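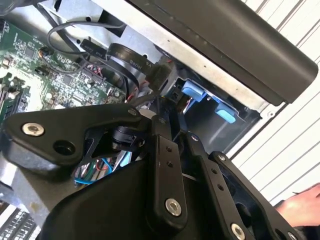 3.2 Collection and sorting of donated computers

Desktop computers were collected from households and small offices in Ikcombe and Prurkside between June and December. Residents were told of the scheme by a letter sent to 2,000 addresses, and could leave equipment at either of two libraries. No payment was offered. Each donor was asked to complete a short form giving the age of the machine, its main use and the reason for parting with it.

Figure 2. Interior of a desktop computer with the case open.

Machines were assessed at the Skorstead workshop by one of two technicians, following the order of checks set out by Dwivedi and Adams. The case was opened first, and any visible damage was noted before power was applied. Storage drives were then wiped or, where this failed, removed and destroyed. A machine was classed as reusable if it could be brought into working order with parts costing no more than £50 – a limit agreed with the receiving schools, which had set aside a fixed sum for each pupil.

The donor forms were less complete than had been hoped. Age was often left blank, and in those cases the date of manufacture was taken from the label on the case where one could be read. Reasons for disposal were coded separately by Tripathi and Rojanasak, who then compared their results and settled differences by discussion. Answers such as "too slow" and "would not update" proved hard to tell apart and were placed in a single group. Laptops were also received – about 100 in all – but are not considered further in this paper.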